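Istia Radio adds 400-hour back catalogue and new evening programme to regional schedule

March — Istia Radio, the regional music broadcaster operated by Savolainen Media, will introduce a revised evening schedule this month, together with a listener competition tied to the release of Jitska, the second studio album by the four-piece group Zilent. The schedule applies to all FM transmitters and to the online stream.

The new programme, Side Two, will air on weeknights from 7 p.m. to 9 p.m. It replaces the automated playlist that has occupied the slot for two seasons. Each edition will play one album side in full, in the original running order, followed by an interview or a studio session. Marilou Belmonte, who has presented the station's weekend breakfast show, will host. Her weekend shift passes to Azucena Carrillo.

Side Two will draw on the station's recorded archive, which has been transferred from quarter-inch tape and digital audio tape to lossless files. The transfer covers 400 hours of concert recordings, interviews and live studio sessions, catalogued as 362 separate programmes. Files are held at the sample rate of the transfer and are converted only at the point of playout. Loudness has been normalised across the collection, but no noise reduction has been applied to the concert recordings, and listeners will hear tape hiss on some of the older material.

"The playout system could not previously read archive metadata, so a recording had to be located by shelf number and dubbed by hand," said Merja Juntunen, head of technical operations at Istia Radio. "A producer can now search by performer, venue or composer and place the item directly in the running order."

Rights clearance is continuing. Of the catalogued programmes, 80 are cleared for on-demand listening and will be placed on the station's website in the first week of the new schedule. The remainder may be broadcast but not offered on demand until agreements with the performers or their estates are signed. Performers who recorded a session for the station and have not been contacted are asked to write to the archive desk, giving the name of the group and the approximate year of the recording.

Zilent competition

Jitska is released this month on CD, vinyl and streaming services. It was recorded in the group's own rehearsal space and mixed by Aino Miettinen, with string parts on two of its songs. The album is slower in tempo than the group's debut and makes greater use of organ and baritone guitar.

Listeners may enter to win one of 80 vinyl copies. To enter, listen to Side Two for the title of the nominated album track, then submit it through the competition page on the station's website before 9 p.m. on the same evening. One entry per person is accepted for each edition of the programme. Winners will be drawn at random and notified by email. Prizes will be sent by post and cannot be exchanged for cash or for another format. Employees of Istia Radio and Savolainen Media, and members of their households, are not eligible.

Two double passes to a Zilent studio session will be drawn separately from all correct entries. The session will be recorded in front of a small audience in Studio 2 and broadcast later in the season. Travel and accommodation are not included. The studio is wheelchair accessible by the rear entrance — please mention any access requirements when replying to the notification email.

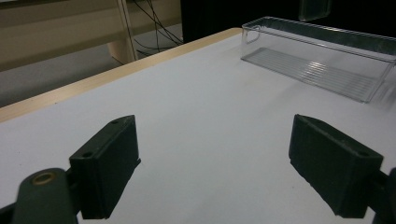
Black gripper fingers facing each other over a white tabletop.

Other schedule changes

The folk and traditional music programme moves forward to 6 p.m. and is shortened to one hour. The jazz programme keeps its late slot, with a new producer, Bheki Kekana, who joins from the station's outside broadcast unit. News bulletins remain on the hour, except between 7 p.m. and 9 p.m., when a single bulletin will be read at the midpoint of Side Two so that the album side is not interrupted. Traffic reports during that period will be carried on the digital text service only.

Frequencies are unchanged. Listeners using the station's mobile app will need to install the current version to see track information for archive recordings. Older versions will continue to play the stream but will show the programme title alone.

Full competition terms, the revised programme guide and the list of recordings available on demand will be published on the station's website when the schedule takes effect. Printed copies of the programme guide are available on request from the front desk, or by mail on receipt of a stamped, self-addressed envelope.

Media enquiries: Communications Office, Istia Radio. Interview requests for Marilou Belmonte should be made before noon on the day preceding publication.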